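## 6. Clearing the table after a crayfish supper

If you have followed section 5 you will have eaten very well indeed, and you will now be looking at a good deal of shell. Please don't be disheartened -- it goes quicker than you'd think, and the Brornow desk mat (or any other large wipeable mat you happen to own) will have done most of the hard work for you already.

**You will need:** a round bowl with a decent rim, a lined bag, a box of tissues within reach, warm water, washing-up liquid and 2 clean cloths.

> **Caution:** Shell edges and claw tips are sharper than they look, particularly once cracked. Keep little ones away from the mat until step 7 is done, and never sweep shells along with the side of your bare hand.

1. Move drinks, telephones and anything else you are fond of to another surface. If you have a lamp on the table, slide it to the back and make sure its cord isn't lying where the cloth will go.
2. Work the shells gently into one heap. Leave the mat exactly where it is for now; lifting it at this stage only sends juice over the side.
3. Hold the bowl just below the front edge of the table, with one hand on the rim, and bring the shells over to it a few at a time. Large pieces first, then the legs and the odd bits.

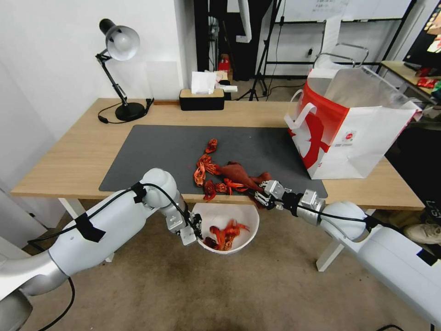

Myfanwy Mostyn wrote to us after the last edition to say that she had always stood her bowl on the mat and scooped into it, and that she found holding it under the edge a strain on the wrist after a big supper. She now rests hers on a low stool pulled up close to the table and gets on famously, so do borrow her idea if your wrists are anything like hers (or mine).

4. Stop when the bowl is comfortably full and empty it before carrying on. A heaped bowl will shed its top layer the moment you turn towards the kitchen, and you'll be picking feelers out of the carpet until bedtime.
5. Tip the shells into the lined bag, press out the air and tie it up. Take it straight to the outside bin, even if it is raining.
6. Gather the last crumbs of shell with a dry tissue. Wet ones cling to the mat and you end up chasing them about.
7. Lift the mat by its two short ends so that it sags a little in the middle, carry it to the sink and rinse it with warm water.
8. Wash the mat with a drop of washing-up liquid, rinse it again and dry it flat with the second cloth. Rolling it up damp makes it smell, and I speak from sorry experience.

> **Note:** If any juice has dripped on the carpet, blot it -- don't rub -- with cold water as soon as you can. Hot water sets the smell.

**Keeping the shells for stock.** By all means do! Set the clean ones aside at step 3 in a separate dish, cover them and put them in the fridge without delay. Ffion Rees's recipe is in section 8, and it wants nothing fancier than an onion, a carrot and a bit of patience.

*Section last revised 10 Aug 2020. Replacement mats are listed under part number 1256.*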